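White tabletop looks gray after cleaning – film or worn finish?

clamdale_bench
Apr 29, 2019

I have a white worktable from Tumov that I use for small parts and repairs. It was bright white when I got it. Lately it looks gray to me, more in some spots than others, and I can't decide if that is a film from the cleaner or the finish wearing down. I wipe it with Sostetik spray and paper towels, usually at the end of the day. I don't know what the top is made of and the paperwork doesn't say. Is there a way to tell before I spend money on it? A new top is 300 dollars at Phelan and I would like to put that off.

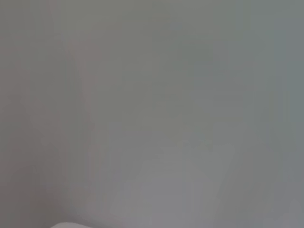
2 Replies

sixthstreetfix

It is probably film. Spray left on a pale surface builds up and goes dull. Do a test patch first:

Mix a few drops of dish soap into 4 cups of warm water. Wash one small square with a soft cloth. Rinse with plain water and dry it right away. Check it by a window, not under the lamp, and compare it with the part you didn't wash.

If the square is brighter, do the rest the same way. If there is no change at all, the finish may be worn. Skip scouring powder and the rough side of a sponge – both can scratch.

clamdale_bench

Thanks, I'll try that on the left half, where there is more open space. There's also a tiny dark speck on that side that I'd like to get off. Most of the gray I see could be shadow, now that I look at it again. 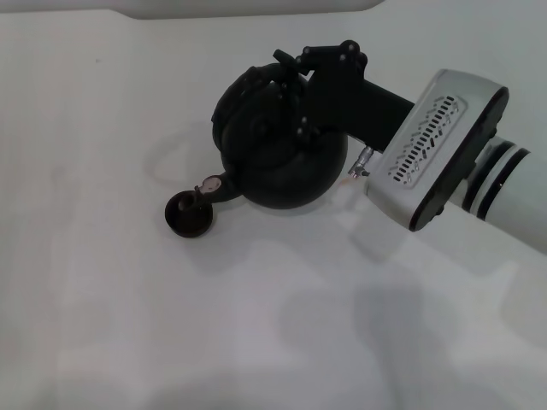 oldmaplelane

I just use a melamine sponge on mine, it works fine. Might take the shine off, depends on the table. Mine is 19 years old so I don't worry about it. For a speck try your fingernail first. I would wait until May and look at it in better daylight before buying anything.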